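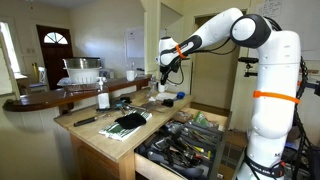

Attachment 1: work table, with the pliers and wrench and the striped towel under the black cloth

Ticket 2523
Queue: Dendorine Shared Spaces, kitchens and workrooms
Location: Pană kitchen and work table
Submitted by: Trenevent, ground floor
Subject: Utensil drawer stops short of closing, tools still out on table
Priority: Low
Status: Resolved, one follow-up open

Original message, 9:40 a.m.

Hi! First of all, we love this kitchen and we use that utensil drawer all day long, so this is a small complaint from a very happy floor. The drawer opens beautifully. Closing it is another story. It glides in and then stops with a hand's width or less still sticking out, and you have to jiggle it and try again. Some days it goes in on the second push and some days it doesn't go at all.

We got the pliers and the wrench out to look at the runners ourselves and then decided to write to you before touching any screws. The tools are still on the wooden work table in a pile, so please use them if they help. The towel and cloth on the table can stay too.

What we tried already:
Pushing from the middle of the drawer front. No change.
Pushing from the left corner. A bit better, maybe?
Lifting the front slightly while pushing. Goes in nearly every time, but it feels wrong to do that to a drawer.

Reply, 10:15 a.m.

Thanks for such a clear write-up, and thank you for stopping before the screws! Lifting the front and having it go in usually means one of two things: something tall in the tray is touching the underside of the counter, or the runner has dropped at the front. Both are easy fixes. Could you send a picture of the drawer pulled open, with everything left in it exactly as it is? Please don't tidy it first. The way things are lying is the useful part.

Update, 10:50 a.m.

Drawer attached, not tidied at all, as requested. 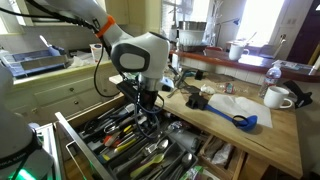

Attachment 2: utensil drawer open, divider tray and the compartment with the plastic bags

We keep the scissors, forks, knives and spoons in the gray tray, plus whatever else people use for cooking. The bags live in the wood compartment beside it. The blue spatula and the tongs are up on the counter. Is it the whisk? We had a bet going that it's the whisk.

Reply, 11:20 a.m.

Great picture, thank you. The whisk is a good guess, and it would be my second one. My first is the bags. Crumpled bags spring back up after you press them down, and if one gets over the back edge it wedges behind the drawer box. You won't see it from the front. I'd try things in this order:

1. Take all the bags out and feel behind the compartment with the drawer fully open.
2. Close the drawer with the tray still full. If it shuts, you have your answer.
3. If it doesn't, lay the whisk and the scissors flat and try again.
4. If it still stops, lift the tray out completely and close the drawer without it.

Leave the runners for last. The tray should sit flat on the drawer bottom with a gap of 5 mm at the back. If it rocks, there's something under it.

Update, 1:05 p.m.

This was so satisfying. Step 1: there was a bag behind the drawer! It was folded over itself and squashed flat against the back. Step 2: the drawer went in much farther, but still stopped 12 mm short. Step 3 made no difference, so the whisk is innocent and the bet is off. Step 4: closed perfectly, with a lovely soft thump. So we looked under the tray and found 2 teaspoons lying crosswise at the back, which had been holding it up and pushing it forward. They must have gone down the gap.

Tray wiped and back in, everything returned, drawer shuts with one finger. We've opened and closed it far more often than anyone needed to.

Reply, 1:30 p.m.

Love it, two causes for the price of one ticket. To keep it that way, fold the bags before they go in, or move them to a shelf if you have room. Longer things like the tongs and the spatula are fine in a jar on the counter. Lift the tray out now and then and look underneath – spoons do wander.

I'd still like to check the left runner, given what you said about the left corner working better. It may have been pulled a little while the drawer was being forced.

Update, 3:10 p.m.

Yes please, come whenever suits you. We folded the bags, and they take up so little space now that we put the oven gloves in there as well. The pliers and the wrench are going back to the workroom, so bring a screwdriver for the runner.

Ticket notes: main fault cleared, tray seated correctly. Runner check on the left side still open, to be done on the next visit to Pană.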